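## 4. What went wrong with the pick-up runs

Our group's original plan (see section 2) promised a tidy-up task in the simulated kitchen with a success rate we could put on a poster. We did get a number. I don't think it means much, and this section is about why.

The Tremberg controller was run 2,783 times over July, always with the same arm and gripper and with the small items placed at random on the floor. It reported 788 failed grasps. Jurgita Ozoliņš went through the logs by hand and found a further 91 runs marked as successes where the fingers had closed on nothing. The success flag only checks that the fingers have moved and that no error was raised. It never asks whether there is anything between them.

### 4.1 The fault

The handbook for the Sonstead planner says it "respects all known obstacles". The important word is *known*. Obstacles are loaded once, when the room is built, and anything that moves later keeps its old position in the planner's map. A door that has swung open is still shut as far as the planner is concerned.

We suspected this in the second week and were told it was probably our settings. We changed the settings five times. The arm went on making confident plans through places where it had no room, and in the worst runs the simulator let two solid parts overlap for several steps before pushing them apart hard enough to throw the item across the floor. On a real arm that would be a broken finger, or somebody's hand.

### 4.2 Why the camera check did not save us

The Maes check was meant to catch all this. It compares the view from the gripper with what the planner expects and stops the arm if they disagree. In practice it scores the whole view at once, so a well-lit target can outweigh a great deal of clutter. I had assumed the opposite before reading the code, and so had the person who recommended it to us.

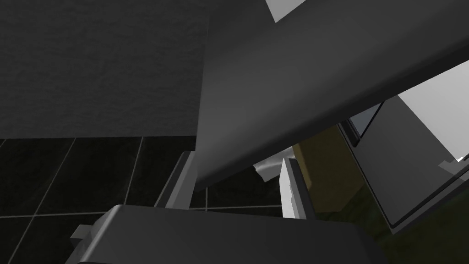
*Fig. 6. Gripper view in simulation: fingers open, small white crumpled object in the gap, large grey panel across the upper part of the view.*

A person looking at Fig. 6 would want to know what the panel is before moving anything. The check has no way to ask. We tried a stricter limit, and it then stopped the arm in plenty of runs with a clear path as well, so we put it back.

### 4.3 What we would and would not claim

We fixed the flag: a run now counts only if the item is still held after the lift. We did not fix the planner. Reloading the obstacles before each move works on paper, but it slowed the runs so much that we have too few to report -- and I would rather leave the table blank than fill it with a handful.

The Ornier group quotes a much better figure for the same task. Their doors are locked shut in the room file, so I would not compare the two.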